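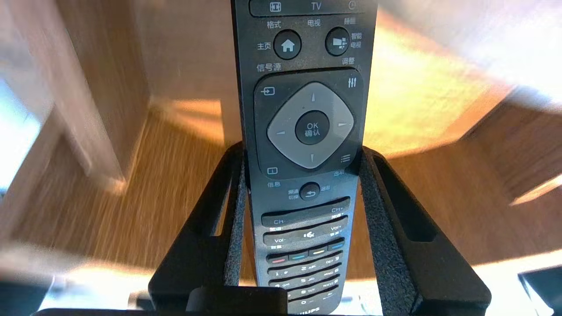

Stitska is a small collection of notes on the printed labels of household remote controls. It covers the words and the icons on the buttons, and the place of each button in relation to its neighbors. The text files are meant for people who translate manuals, who make large-print guides for their parents, or who need to compare the wording of different remotes. Many buttons carry only an icon, and the reader must guess. Others give both, as on the dark gray Philips remote, where the house icon has 主页 (home) next to it and the OK button also says 确认 (confirm). When a remote gives both, we write both, in the order they are printed.

Version and contact

Release 2, dated June 8, 2019. Maintained by Sølve Strand. Corrections to the Chinese labels are very welcome, I read it slowly and with a dictionary.

Contents

The release has 32 remotes and 154 label entries. Not every remote is complete. Where the print was worn, the entry has the value "unread" and we did not fill it from a manual.

remotes.csv – one line for each remote, with body color, brand if it is printed, and language of the labels
labels.csv – one line for each label
groups.csv – the names we use for areas of the remote, such as "top row" or "navigation panel"
notes.txt – remarks which did not fit anywhere

Fields in labels.csv

remote_id: the number of the remote in remotes.csv
group: area of the remote
printed: the text exactly as printed, in its own script
english: our translation, lower case, as short as possible
icon: a short name of the icon, empty if there is none
side: where the text stands in relation to its button (left, right, above, below)

Sample lines

round buttons; 主页; home; house; left
round buttons; 智能电视; smart TV; smart-tv; beside
navigation panel; 信号源; source; arrow-into-box; above
navigation panel; 调整; adjust; three-sliders; above
navigation panel; 信息; info; letter-i; below
navigation panel; 选项; options; stacked-lines; below

The remote_id is left out in the sample to keep the lines short.

Choice of words

We translate 返回 as "back" and not as "return", so that it agrees with most English remotes. For 睡眠 we keep "sleep". The label 格式 gave a longer discussion: "format" is the plain meaning, but English remotes in the Girkden part of the collection have also "aspect" for a similar button. We kept "format" and put the other word in notes.txt.

Known problems

The six remotes from the Söderlund box were typed in December, before the field "side" existed. For them this field is empty.
Some spreadsheet programs open labels.csv with the wrong encoding. Please choose UTF-8 by hand when you import.
The Urna viewer sorts Chinese labels by code point – the order looks random, but no line is lost.

Adding a remote

Copy the last line of remotes.csv and give it the next number. Type the labels from top to bottom, and from left to right within one row. Please do not correct the spelling on the remote, also when it is clearly a mistake.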